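Can a robot do my chores yet? Frequently asked questions

Compiled by Dulce Ibarra for the Clerkalville household technology pages. Updated in June, with replies from readers folded in where they were polite.

Is there a robot I can buy that will do the housework?

There is one that will do the carpet, provided you pick up the socks first. There are machines that mow lawns, wash dishes and wash clothes, and we have had the last two for so long that we stopped calling them robots. A single machine that moves from the sink to the ironing board and does both is still a thing you see in demonstrations.

But I saw a video of one folding towels.

So did everyone. Look for the small print saying how fast the clip has been played and whether a person was steering. Ebenezer Opoku, who tests these things at Sonlow, keeps a stopwatch on his desk for this purpose. His own best result with a tea towel is 3 minutes, and he would like it known that it was a small tea towel.

Why is a kitchen so difficult?

A factory arm does one job in one spot, and the part turns up in the same place every time. Your kitchen has a kettle that somebody moved. It has shiny things, which confuse cameras, and thin things, which are hard to pick up, and it has cupboards whose doors open into the space where the arm would like to be. Most people manage all this half asleep at 6 a.m.

What does practice look like?

Much of it happens in a computer. A simulated kitchen can be reset at the press of a key, and no crockery is lost. The two renders show an arm at a worktop of the sort it has to learn its way round, one with a toaster and a fridge close by, the other with a coffee machine, a chopping board and a knife.

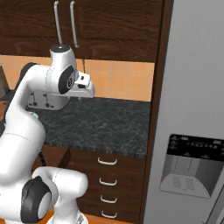
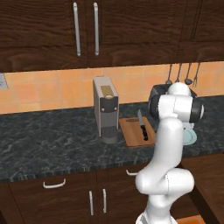 Source: computer simulation, Lumbantobing kitchen set. Reproduced with permission.

Does practice in a simulation count?

Up to a point. Yoga Govindasamy's group at Lumbantobing ran 3,352 attempts at simple worktop jobs before letting a real arm near a real worktop. The real arm then did well with mugs and badly with anything that had a flex attached. Simulated bread behaves itself. The real kind leaves crumbs, bends when squeezed and comes out of the packet two slices at a time.

Could one make me toast?

If you put the bread where it expects the bread, and the toaster where it expects the toaster, quite possibly. You will notice that by then you have done a fair amount of the toast. Buttering is a separate question and we have had no encouraging news.

Would you let one use a knife?

I would let it put one away, slowly, with me in the next room. Chopping machines have existed for years and are very good, because they are a box with a lid. An arm with a blade and an opinion about where the carrot is would need to be right every time.

What about the shop floor? Surely that's further along.

It is, for the dull parts. Pak-hei Siu runs the packing room at Irkum, where a pair of arms lift trays from a belt and stack them. They do it all night and don't ask about the heating. He tried them on mixed returns, where every parcel is a different shape and some have been sealed with an entire roll of tape, and gave the work back to people inside a fortnight. Shelf filling is somewhere in the middle: fine with boxes, poor with bags of crisps.

How much would a home one cost?

Nobody who sells them likes to say in writing. The better question is what it costs once you've widened the gap beside the fridge, cleared the worktop and paid for the yearly service. A dishwasher fits under the counter and comes with a booklet.

My mother is 84 and could do with a hand. Is it worth waiting?

Please don't wait. Get the grabber, the tipping kettle and the jar opener now. Machines that fetch a dropped object or carry a tray are being tried out, and they may be the first ones worth having, but I wouldn't plan a household on it.

Will it take my job?

If your job is lifting the same tray 200 times an hour, part of it may already have gone. If your job is noticing that the tray is sticky and finding out why, you look fairly safe for the moment.

When, then?

Darmawan Govindasamy (Yoga's brother, and the gloomier of the two) says a machine that can clear any table in any house is further off than the brochures suggest. Yoga says sooner. They have a bet of 40 pounds on it and have not yet agreed what counts as a table.

Can I send in a question?

Yes, through the form at the foot of the page. Questions about robot vacuums and cats have their own page, which is longer than this one.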